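Workshop Tips: Planning and Budgeting for a Two-Arm Robot Bench

These tips are for small workshops and home shops about to buy a first two-arm setup for light handling work: cushions, towels, soft packaging, small household goods. Prices are in US dollars and reflect quotes we received in May.

1. Write the task list before the shopping list

List the objects first, with weight, longest side and stiffness. A 2-pound limit per arm covers most cushions, folded laundry and empty containers. It does not cover a full watering can or a cast pan. If a single item on the list is over the limit, decide whether that item matters enough to move up a class of arm. The jump in price is usually larger than the jump in payload.

2. Measure reach from the shoulder mount

Catalog reach is given with the arm straight. Usable reach is shorter, and shorter again when the gripper has to point down. Tape the working area on the floor, put the furniture inside the tape, and check the far corner of each seat or shelf against the reach drawing. Low furniture is the common mistake. A mount set for table height may not get the fingers down to a seat cushion.

3. Budget for grippers separately

Arm quotes from Sangate and Aden both left out the end tooling. Allow $885 for a pair of basic parallel grippers with housings, and price one spare set of fingers in the same order. Thin fingers go into the edge of a soft item easily and concentrate the force in a small area. Wide padded fingers spread the force and are harder to get under anything lying flat.

For soft goods, opening width matters more than maximum force. Check how far the object squeezes down by hand at the point where you would grip it. A bolster taken by the end needs much less opening than the same bolster taken across the middle with a firm core inside.

4. Plan the cable runs before mounting anything

External gripper cables need enough slack for full wrist rotation, and slack is what catches on chair backs and table edges. Move each joint through its whole range by hand with the power off, note the longest path, and order to that length plus a small service loop. Hook-and-loop straps along the forearm are better than zip ties while positions are still changing. Buy two spare cables per arm. They wear at the wrist first.

Trials on real furniture show more about this than trials on a bare bench. In our chair test the left gripper holds a pink cylindrical pillow by one end over a round brown armchair, and the right gripper waits open just under the lower end. The left cable loops over the top of its gripper housing and the right one swings out in a loose arc before running back along the forearm, so the clearance figure on our plan is taken from the cable and not from the arm housing. 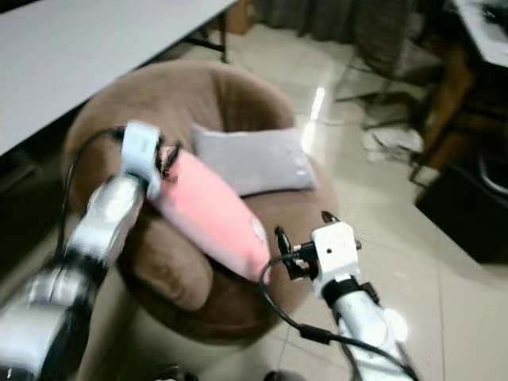
5. Look at the floor and the light

Glossy tile is easy to clean and hard on cameras. Bright streaks on the floor move during the day, and a position that works at 9 in the morning can fail later on. Price curtains or blinds as part of the equipment budget. A matte floor mat is the cheaper fix if the working area is small.

Check level at the same time. Large tiles can have a lip at the grout line, and a wheeled base will settle differently each time it is rolled back.

6. Compare quotes on the same lines

Put every quote into one sheet with these rows:

Arms, pair
Grippers, pair
Controller and power supply
Stand or base
Cables and spares
Cameras and mounts
Shipping
Software, first year
Software, each later year

The Nouri package looked $745 cheaper than the next one until the stand and the controller were added back in. Useck quoted the stand but charged separately for shipping on each crate. Ask for delivery to the room, in writing.

7. Keep money back for the second month

Hold part of the budget until the setup has run for four weeks. Typical late purchases are finger pads, a second emergency stop, a longer power lead and a storage box for the small parts. Log each stop with the time and the cause – a paper sheet is enough – and spend the held money on whatever appears most often.

8. Decide where the test objects live

Soft items change shape with handling. Keep one set for setup and another for checking results, and store both dry and uncompressed. Replace a cushion when its filling has shifted enough to alter the grip point, and write the replacement date on the care label.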